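4.2 Bags, pouches and the habit of sorting small things

We had expected, when we began visiting people at home in Gillmont, that most of our talk about packing would be about suitcases and boxes. It was the small bags, though, that people wanted to show us, and they did so with a fondness that took us rather by surprise. Of the 20 households in the study, only 3 had no zipped pouch of any sort in regular use, and even in those we were told about bags that had been given away, lent to a sister or lost on a train. Tamer Khoury, who carried out most of the visits in December, wrote in his notes that he had learned to leave plenty of time for the bottom drawer.

The mesh bag came up more often than any other kind. People liked it for socks, for tights, for baby clothes and for the chargers and leads that seem to breed in every home, and they liked being able to get some idea of what was inside without having to open it. Several also spoke warmly of pattern and colour, which we had not thought to ask about in the first round of questions. A bag with leaves on it, we were told, was "the holiday one", while a plain one was "just for the wash", and the two were not to be mixed up (one father had been firmly corrected on this point by his daughter). We added a question on pattern before the second round, and were very glad that we did.

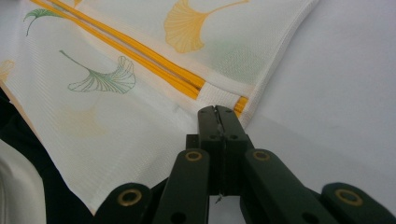
Figure 3. White mesh bag with a ginkgo leaf print and a yellow-orange zip. A short white woven band covers the end of the zip near the bound edge.

The zip deserves a few words of its own, for it was where people's patience with a bag tended to begin and end. A bright zip was easy to find in a dark drawer, and those who had one were pleased with it. A covered end, such as the one in Figure 3, was mentioned less often, but those who did mention it had strong views. Anas Daher, one of our longest-serving diary keepers, wrote nearly a full page on the matter, explaining that he had once lost a good jumper to a zip that caught on everything near it and had looked closely at the ends of zips ever since.

Edges mattered too. People ran a thumb along the binding as they talked, often without seeming to notice, and a firm edge was taken as a sign that the bag had been properly made and would stand up to being stuffed too full. We did not test whether this was so, and would be happy to see someone do it. What we can say is that the belief was widely shared, and that it shaped which bags were kept near to hand and which were left folded at the back of the cupboard. We return to these forgotten bags in Section 4.3.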